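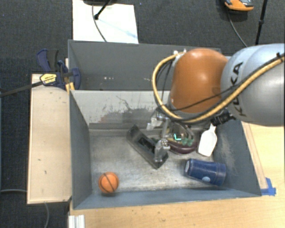
1/ The Golell people want you to believe one open bin on a table will fix your clutter. I have doubts. A thread on bins, Sep 11, 2019.

2/ The Golell method, if you've been spared it: everything without a home goes in one bin. You sort the bin at the end of the week. The starter guide costs $37 and it's mostly photos of linen.

3/ My first problem is the word "everything." A blue cup, a little orange ball with basketball seams, a dark tray with something long and black in it. What do those have in common? They're in a bin. That's it. That's the system.

4/ Look at the cup. Lying on its side, because round things do that in a bin with a flat floor. The guide says cups "nest." Nest in what? You'd need a second cup.

5/ The ball is worse. A small ball in an open bin goes wherever the last thing you dropped in tells it to go. I've seen the advice to give balls their own corner. Has the person who wrote that met a ball?

6/ I'll give the tray some credit. A container inside the bin at least keeps one thing from wandering. But it's sitting diagonally, so it eats up far more floor than it should. Square it to a wall and you get that space back. Free tip, no guide required.

7/ Somebody always replies "just buy dividers." Gundness sells a divider set. I tried it for most of a summer. Two weeks in, the small stuff had slid under them and I was pulling the whole thing apart to find a battery.

8/ Also, walls. Every bin in every Golell post is spotless. Real bins look like this one: scuffs and dust on the floor, scratches down low on the back wall, a reddish-brown stain I'm not going to guess about. A bin you use gets dirty. A bin that stays clean is a decoration.

9/ On cleaning: Quintela says wipe the bin out "daily." Who is doing that? I empty mine when I can't stand it, shake it outside, go over it with a damp rag, let it dry, put stuff back. Has worked fine for years.

10/ Gray is a decent color for a bin, I'll say that much. Orange and blue jump right out at you. Black things in a dark tray don't. If you keep losing the same item, check whether you're storing it in something its own color before you go buy an app.

11/ Yes, there's an app. Irkis. You photograph each thing you own and it tells you which bin it's in. The free version stops at 250 items. I got bored long before I hit the limit, and then I moved a bin and all of it was wrong.

12/ "But it worked for me!" Great, I mean that. My guess is you got rid of a bunch of stuff the same week you bought the bin, and the bin got the credit. Happens with every one of these methods.

13/ What I'd do with this one. Cup goes to the kitchen. Ball goes with the other toys. Long black thing stays in the tray, and the tray goes in a drawer. Now the bin's empty and you can ask if you needed it.

14/ If you still want a bin, get a plain one with low sides so you can see the bottom. Skip the guide. And if anyone has gotten a round thing to stay put in one of these without jamming a towel next to it, I'd like to see it.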